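What is a dragon fruit?
Stunundale Food and Growing Trust: Fact pages for ages 7 to 11
Page updated 08/04/2019

A dragon fruit is the fruit of a climbing cactus. It is also called pitaya. The plant came first from Central and South America and is now grown in many warm countries. 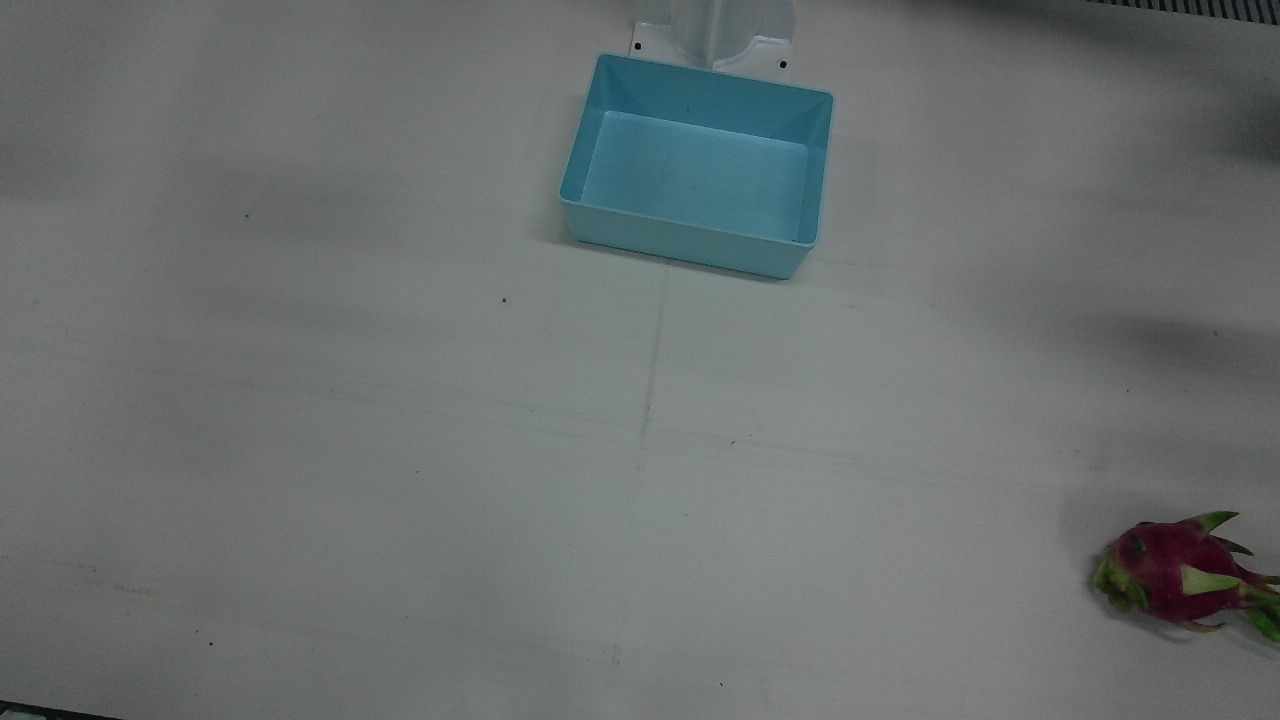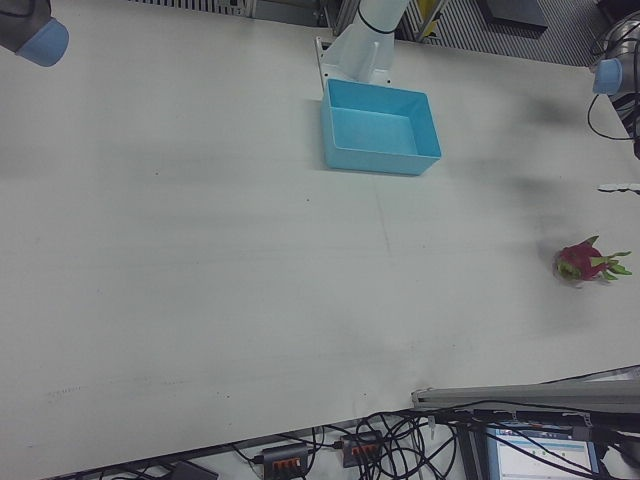

Both pictures: a whole dragon fruit and a light blue tray on a pale table.

Why does it have that name?
The skin of a dragon fruit is covered in leafy flaps, which are called scales. Many people think they look like the scales of a dragon. The skin of the fruit in the second picture is a bright pinkish red, and its scales have green tips. Some other kinds of dragon fruit have yellow skin.

How does it grow?
The cactus has long, thick green stems. It does not stand up well by itself, so farmers give it a post to climb. The flowers are large and white. They open at night and usually close the next day. Moths and bats visit them in the dark and carry pollen from one flower to another. Once a flower has been pollinated, a fruit begins to form behind it.

What is inside?
The soft part that we eat is called the flesh. It may be white, pink or deep red, and you cannot always tell which from the skin. The flesh is full of tiny black seeds. These are safe to eat and make a small crunch, like the seeds of a kiwi fruit. The taste is mild and a little sweet.

How is it eaten?
Wash the fruit under the tap. Ask an adult to cut it in half from top to bottom. The flesh can then be scooped out with a spoon – the skin is not eaten. Dragon fruit may also be cut into cubes for a fruit salad.

If you have never eaten dragon fruit before, ask a parent or carer first. Red flesh can stain clothes.

Words to know
Cactus: a plant that stores water in its stem.
Pollen: a fine powder made by flowers.
Scales: the leafy flaps on the skin.

Things to do
Pupils in Godthorpe and Gristby may borrow the Trust's fruit cards through their school. The set has 68 cards. Teachers should write to Lizeth Sánchez, Schools Officer, before the end of July.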